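Field Assistant and Volunteer Nest Monitors, Breeding Waders of the Breken Wet Grasslands

The Isstead Bird Research Station is looking for one seasonal field assistant and a small group of volunteer monitors for the coming breeding season. Work takes place on the Breken grasslands and along the lower Gitano River. The project studies nest survival and chick growth in the northern lapwing (Vanellus vanellus) and the common redshank (Tringa totanus) under two mowing regimes.

The study area covers 800 hectares of grazed and mown wet grassland, divided by drainage ditches. Lapwings settle on the short, open parcels early in the season. Redshanks arrive later and use taller tussocks near standing water. Both species nest on the ground, and losses at the egg stage are high in dry years, when foxes and stoats can reach parcels that are normally flooded.
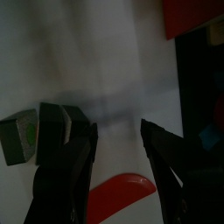

Small blocks on a white surface.

Duties of the field assistant

Locate nests by watching adults from a vehicle or from the ditch banks. Record the position of each nest with a handheld GPS unit and mark it with a bamboo cane placed at the standard offset. Measure egg length and breadth with calipers, and estimate laying date by flotation. Place temperature loggers in a subset of lapwing nests and download them at each visit. Assist the licensed ringer with the capture of adults on the nest and with the banding of chicks. Enter data on the day of collection.

Visits to a nest are kept short and are not made in rain or strong wind. Parcels with newly hatched broods are entered only with the agreement of the field coordinator, Liya Habte. 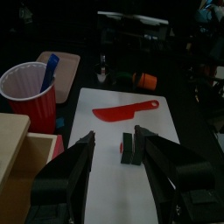 Egg measurements are taken twice, and both readings go on the nest card. Calipers are zeroed before each clutch and wiped after it. Applicants who have not handled wild eggs will practice first on plaster replicas, set out singly on a plain pale background so that the outline is easy to judge. A white board on a dark tabletop, like the one the red toy knife is lying on, gives enough contrast for this. Trainees move on to real clutches when their repeat readings agree within the tolerance given in the field manual.

Volunteer monitors

Volunteers walk a fixed route along the ditch banks and record the number of adults, their behavior, and any alarm calls. No birds or eggs are handled. Each route is walked by 2 people. Experience with the calls of both species is useful but can be gained during the training weekend at Gidey, held in April before the first counts.
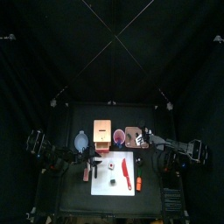
Can volunteers take part for only part of the season?
Partial seasons are accepted if the route is covered for at least three visits in a row, as shorter series cannot be used in the survival model.

Requirements for the field assistant

A degree in biology, ecology, or a related subject, or equivalent field experience. Ability to walk long distances on uneven, wet ground. A valid driver's license. Good near and far vision, corrected if necessary. Experience with nest searching in any ground-nesting species is preferred. Knowledge of R is helpful but not required.

Conditions

The assistant's contract is full time and runs from the start of lapwing settlement until the last redshank broods have fledged. Working hours follow the birds and the weather, and early starts are frequent. Shared accommodation at the station is provided without charge, with a kitchen and a drying room. Waders and optics can be borrowed. Volunteers are reimbursed for fuel. 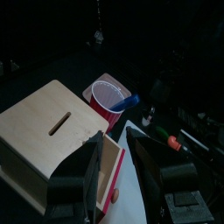
Page last modified: November 28, 2022

How to apply

Send a letter of motivation, a CV, and the names of two referees to the project leader, Zinash Gebru, at the station office. Volunteers need only send a short note stating which dates they are free and whether they have their own transportation. Applications for the assistant position should list previous field seasons, with the species studied and the methods used. Selected candidates will be interviewed by telephone. Permits for nest visits are issued in the name of the station, so applicants do not need to hold one at the time of applying.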